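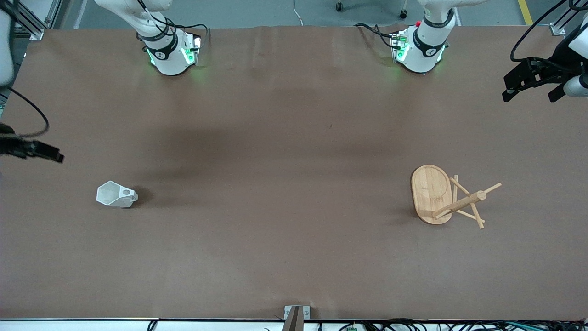 Jemis tableware trial: progress report to the Grerus Fund

Search reports Enter keyword Search

30/03/2025
Prepared by Marleny Chambi for Orlando Quintero

You asked for a plain account of where the money has gone and whether the six-sided shape is worth carrying on with. The first part is easy. Of the £1825 released in October we have spent £1633, nearly all of it on sample vessels and on paper, packing and carriage. The remainder is still in the account and I would rather leave it there until the points below are settled.

The claim in the original application was that a vessel with flat sides would be easier to hold than a round one, would sit better in a cupboard and would not roll if it went over. I did not write that application and I have been careful not to treat it as a finding.

On holding, opinions are split. People who liked the flat sides liked them at once and said so. Others complained that the corners came in the wrong place for their fingers, particularly with wet hands. Atex, who supplied the samples, put this down to unfamiliarity. They may be right, but they also make the things, and I should like to see the complaint go away before I accept the explanation.

On rolling, the claim is half true. Laid on its side on a level table, a faceted vessel generally comes to rest on one of its flats and stays there. Knock it hard enough and it turns over on to the next one. The application says "cannot roll", and that wording should come out of anything with the Fund's name on it. Nor does it help with spilling. A cup that has gone over has lost its drink whichever face it lands on.

We now cover the whole table in brown paper for these sessions. It marks easily, so a spill shows, and a fresh sheet can go down between sessions. It does have more grip than a bare tabletop. I asked for the tipping work to be repeated on an uncovered surface and this has not yet been done. Until it has, please read the paragraph above as applying to paper only.

On storage I have very little for you. The Tello kitchen agreed to keep 50 samples on its ordinary shelves and report back. What came back was a note saying they were "fine". The straight sides do let them stand close together, but they don't stack, and a kitchen short of shelf space will care more about stacking. I have asked for the height of the shelves and had no reply.

There are 2 decisions I need from you. The first is whether the bare-table work should be paid for from the unspent balance. I think it should. The second is whether to order the larger size that Atex has quoted for. I would say no for the present. We have not shown that the smaller one does what was promised, and a bigger one will be heavier when full, with the same corners.

The holding sessions carry on in the meantime, with round cups put out alongside so there is something to compare against. That ought to have been done from the start. Comments sheets from the earlier sessions are in the shared folder, unedited, including the rude ones.

M. Chambi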